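4. What went wrong in the restroom trials

4.1 Background to the fault

We had hoped, when we began writing this paper, that the section on failures would be a short one. The wiping policy had done well on the kitchen counter and on the two washbasins, and those of us who had spent most of the winter with it had grown rather fond of its slow and careful manner. The toilet seat was the last surface on our list, and it was the one that taught us the most, so we have given it more room here than a reader in a hurry might like.

The fault is easy to state. On a number of runs at the Manudby test rooms the arm pressed the tool against the seat a good deal harder than it had been told to, held it there, and reported to the supervisor program that it was still moving through free air. No person was in reach of the arm on any of those runs, and our room rules would not have allowed it. Still, a machine that believes it is touching nothing while it is leaning on something is a safety matter whatever the something happens to be, and we have treated it as one from the first day.

The controller, which we call Stan, takes two kinds of information about contact. One is the wrist force reading, filtered and corrected for the weight of the gripper and whatever it holds. The other is a guess made from the wrist camera, which looks out past the fingers and gives each image a contact score between zero and one. Stan was written to trust the force reading when the two agreed, and to lean on the camera when the force reading was small or noisy. That seemed a sensible arrangement in the kitchen, where the counter was dark, the tool was light, and the camera was right nearly all the time.

4.2 The runs

We logged 2637 approaches to the seat in all, over three rounds of work. Of these, 878 were made with the seat raised, and every one of the runs discussed in this section comes from that raised group. In 19 of them the measured force went over the limit and stayed over it for longer than the half second we permit. Six of the 19 ended only when the operator pressed the stop button. The others ended when the arm reached the close of its planned stroke and backed away by itself, quite unaware, as far as the log can tell us, that anything had been amiss.

Figure 4 shows the wrist view in the raised-seat setup, with a white piece held upright between the finger pads and its rounded tip close to the inner rim of the seat.
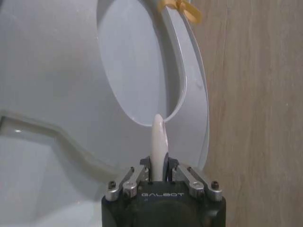 Page last changed: 2026-02-10

Figure 4. Wrist camera view of the approach to the raised seat. The held piece and the seat are both white, and the tip lies just below the opening.

The reader will see the difficulty at once, and we confess that it took us a good while longer. The tip is white, the rim behind it is white, and the surface showing through the opening is a pale gray-white as well. The strongest edges in the view belong to the gripper itself, which is dark with bright metal links, and those edges stay put in the picture whether the tool is touching anything or not. The contact score had learned, from many hours of kitchen work, to look for the tip of the tool meeting a darker surface. Given a light tip and a light rim it had very little to go on, and it fell back on its favorite answer, which was a low score and therefore free air.

4.3 Why the force reading did not save us

A fair question, and one that Ginevra Marras put to the rest of us more than once, is why the force reading did not simply overrule the camera. It was there in the log the whole time, climbing nicely. The answer lies in the weight correction. When the gripper closes on a piece, Stan measures the load for a short time and subtracts it from then on, so that the weight of the piece will not be mistaken for contact. In the kitchen this measurement was always taken well above the counter. In the restroom the approach path was shorter, and on some runs the measurement window was still open when the tip reached the rim. The first part of the push was then counted as the weight of the piece and taken away from everything that followed.

What Stan received was a force reading that had been made too small by exactly the amount of the early push, together with a camera score that said nothing was being touched. The two agreed with each other very well, and both were wrong. We had spent a lot of thought on what to do when they disagreed, and hardly any on this.

The raw readings, without the subtraction, were kept by the Bullitz logger that sits between the wrist and the control computer. We are very grateful for it, as we had more than once talked of removing it to save disk space. Going back through its records we found that the early overlap was present in all 19 of the runs over the limit. It was also present in a handful of runs that stayed under the limit, where the planned stroke happened to be gentle enough that the error did no harm.

4.4 What we changed

Three changes were made, and we describe them in the order in which we made them, which was not the best order.

We first retrained the contact score with images of light tools against light surfaces. This helped the score in bench tests, but on reflection we did not like to have a safety question resting on it, and we would ask others not to stop there. Next we moved the weight measurement to a fixed pose, well back from the fixture, and made Stan refuse to start an approach until the measurement was closed. Last of all we gave the raw force its own limit, checked on a separate small board that knows nothing about the camera, the weight correction or the task. If the raw force goes over that limit the drives are stopped, and a person has to walk over and release them by hand. That third change should have come first – it is a few lines of code and a relay, and it would have ended all six of the operator stops sooner than a thumb could.

The separate limit does have a cost. It has to be set high enough to allow for the heaviest piece the gripper carries, so with a light piece the arm may still push harder than we would choose before the board steps in. We considered a limit that changes with the load, but that would bring back the very measurement that had misled us, and we decided to live with the coarser version for now.

4.5 Limits of this account

We have looked at one seat, in one room, with one arm, and the colors in that room are kinder or crueler than those in another. Our partners at Clirnbridge have a restroom with a dark seat and have offered us the use of it in April, and we mean to repeat the raised-seat approaches there with the old contact score and the new one side by side. We do not expect the overlap in the weight measurement to come back, as the new start condition rules it out, but the separate board will be left in place for those runs all the same.

We also cannot say how often the same fault may have come up in our earlier kitchen work without going over the limit. The raw records from that period were not kept. The corrected readings look clean, but then they looked clean in the restroom too.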